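Ivach Housing, Kitchen and Dining Area Check
Property: Heywood, flat 2
Date: Dec 29, 2020

1. Hood and stove
Hood in place over the stove. OK.
Comment: wipe the hood glass and check the filter before the February visit.

2. Floor and walkways
Clear path of 90 cm needed between table and counter. OK.
Comment: hang the mop up after use. Keep boxes off the floor.

3. Dining table
Not OK. Food wrappers and cleaning items are on the table together.
Comment: wrappers go in the trash. Dettol and sponges are to be stored away from anything people eat from.

4. Plastic bags
Not OK.
Comment: flatten and put in the bag drawer, or throw out. Keep them off the stove side of the room. 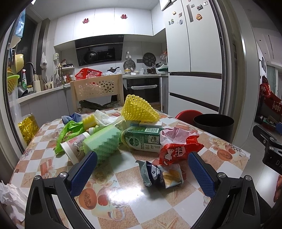
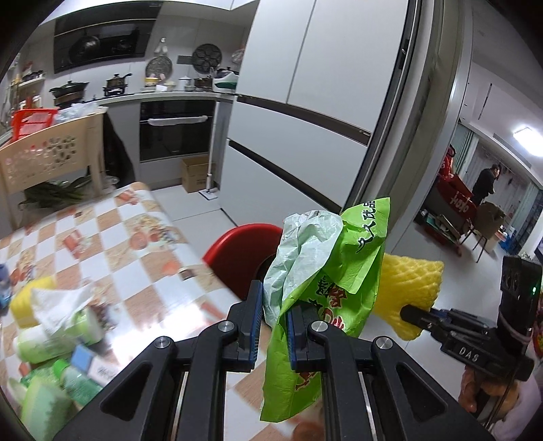
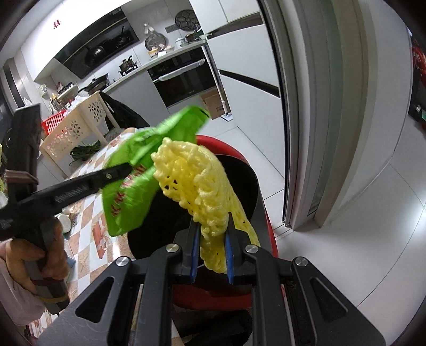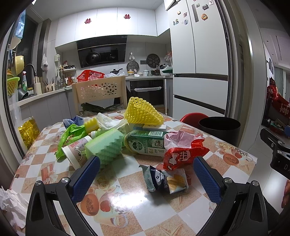
Item 3: dining table with checkered cloth, green plastic bag in all four views.

5. Tablecloth
Acceptable.
Comment: wipe down with soapy water once the table is clear. Check under the cloth for crumbs.

6. Chairs
Acceptable. Push in when not in use. Nothing to be left on seats or hung over the backs.

7. Oven
Comment: take the towel off the handle before the oven is turned on.

Result: 2 items to correct. Recheck in 4 days. Send questions to the Villik office, not Dretasness.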